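Dratis Pantry Shopper's Guide
Section 4: Powders, Pouches and Other Things That Slump

4.1 Before you start

Section 3 covered cans, which are easy. A can has the decency to stand up by itself and to look the same from every side. Pouches have neither quality, and most of the returns at the Skidberg pickup desk are pouches. Czesław Kalinowski, who wrote the first edition of this guide, gave them half a page. We have had some 3,000 orders since then and the half page has grown.

Walnut powder is used as the practice item throughout. It comes in a large resealable pouch, turns up on a lot of lists, and lives close enough to other walnut-covered packaging to keep you humble.

You will need:
Your list, with the Dratis item number showing (walnut powder, large pouch, is 2,035)
A cart or a rolling basket
Both hands

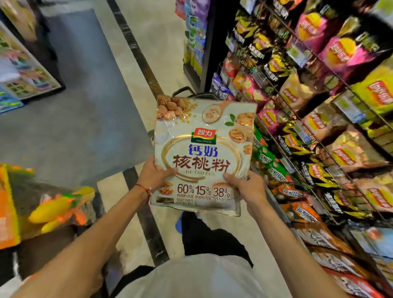
4.2 TAKING THE POUCH FROM THE SHELF

1. Park the cart close behind where you plan to stand. A pouch carried the length of an aisle in search of its cart tends to meet a corner on the way.

2. Take the pouch by its lower half, one hand to each side. The lower corners are where the weight ends up whatever you do, so you may as well be there to greet it.

3. Bring it up to chest height with the front facing you. Reading a label at knee level is how people come home with baby cereal.

CAUTION: Do not lift a pouch by the zip. The zip is there to keep powder in after opening. It has no opinion on lifting and will let go without discussing it.

NOTE: The aisle may also contain potato chips. Lay's in purple, pink, yellow and gold will be sitting right there at eye level, looking cheerful. They are not on the list. If they are on the list, see Section 7, Light and Crushable, and pack them last.

4.3 Matching the label

1. Find the big characters first. For walnut powder they are 核桃粉, with HE TAO FEN spelled out underneath. Three characters, in that order. A package covered in walnuts that does not say 核桃粉 may be a perfectly nice product, and it is going back on the shelf.

2. Read the line above. The calcium milk version has 钙奶 in blue over the large characters. If the list says plain and you are holding 钙奶, you have the wrong one. If the list says nothing either way, message the customer. Do not guess. We once guessed for a Mrs. Yang, and she still brings it up.

3. Check the brand against the list. The logo is usually near the middle, and customers who name a brand mean it.

4. Compare with the pouches still on the shelf. Hold yours up next to its neighbors and look at the logo, the lettering and the figures along the bottom.
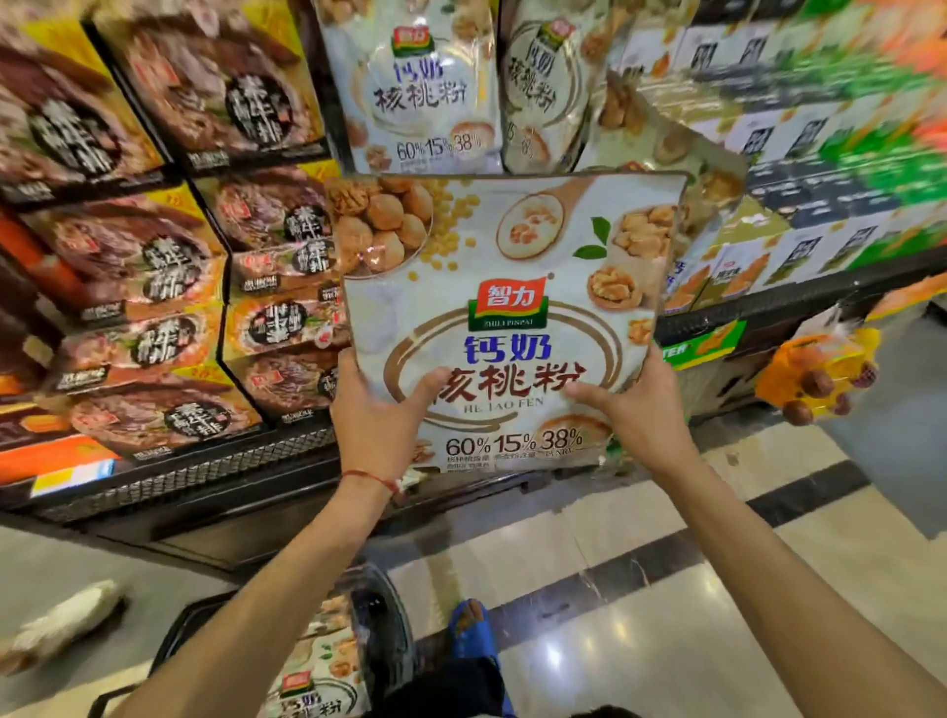 5. Look for large percentages on the front. On the pouch used for practice they are 60%, 15% and 38%. Anyone who adds them up will get more than 100 and may become upset. Each figure has its own small print underneath. Read that, or find someone with younger eyes to read it to you. Do not report the total to the customer.

6. Turn the pouch over and find the date. Printers like to hide it in the seal or in a fold. Anything with less than a month left goes back, and you try the next one.

7. Run a thumb along both side seams and the bottom. A dusty thumb means a leak. Tell the store, choose another, and wipe the thumb on something of your own.

CAUTION: Do not squeeze the pouch to test for freshness. Bread may be squeezed, within reason. Powder tells you nothing, and now it has a dent.

4.4 Loading

1. Stand the pouch upright against the end wall of the cart or basket.

2. Wedge it with something square. Boxed goods are ideal – eggs, despite the shape of the carton, are not.

3. Keep it away from frozen items. Condensation and powder get along far too well.

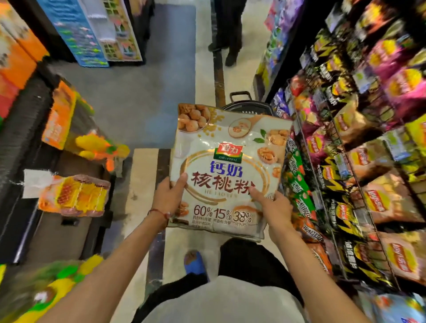 Rolling baskets need a word of their own. They are narrower than a cart and people brake less carefully with them, so a tall pouch will try to lie down at the first turn. Put the heavy items in first, then the pouch, then leave it alone. Do the label check before the pouch goes in, with the basket standing just in front of you and both hands free for the corners, as 4.2 describes. The pouch has a glossy finish that catches the store lights along its edges, so tilt it a little if the small print disappears. Watch the aisle as well. Other shoppers stop in it too, and from behind a large pouch held at reading height all you may see of them is trousers and shoes.

4.5 Storage at pickup

Pouches go on the second shelf of the Ziltix rack, front facing out, zip end up. The rack takes 22 of the large size. It will take 23 if you lean on it, and then one of them will come down on whoever opens the door next.

If a pouch has been opened for any reason, press the air out, close the zip from one end to the other, and listen for the click. No click, do it again. For spills, see Section 9, and do not start with water.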